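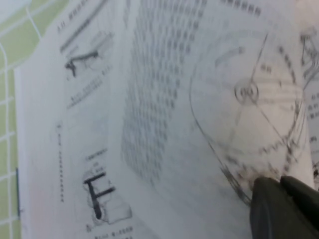 4.3 Comparing grippers on thin paper

Use this test after changing fingers or moving the wrist camera. It shows how well a gripper takes one sheet from a loose stack. Complete section 4.2 (zero force) first.

What you need

A stack of printed sheets, not stapled
The cutting mat from the Stastach kit, or any mat with a printed grid
Both finger sets: Zornulent soft and Viltwood rigid

1. Lay the mat flat and put the stack on it. Leave some of the grid showing on one side so you can check whether the stack has moved.

2. Let the sheets overlap unevenly. Do not square them up.

3. Fit the first finger set and tighten both screws by hand.

4. In the controller, open Trials and set Approach Speed to 20 mm/s. Set Attempts to 6.

5. Jog the arm down until the fingertips touch the top sheet. Keep the tips nearly closed.

CAUTION: Do not press with over 2 N. Rigid fingers can tear thin paper and mark the mat.

6. Press Start. The arm drags the sheet a short way, pinches the fold, and lifts.

7. After each attempt, enter One, None or Several on the trial screen. Put the sheet back before you press Next.

8. Change to the second finger set and repeat steps 4 to 7 with the same stack.

Note: The wrist camera has a fixed focus. Small print may look blurred this close up. Do not refocus the lens between finger sets, or the two runs can't be compared.

Note: If the log shows "Contact lost", wipe the fingertips with a dry cloth and run step 5 again. Replace soft tips after 200 lifts.

Results are saved under the name of the finger set. To export them, see 4.5.

Section revised Tuesday, February 6, 2018, M. Doležal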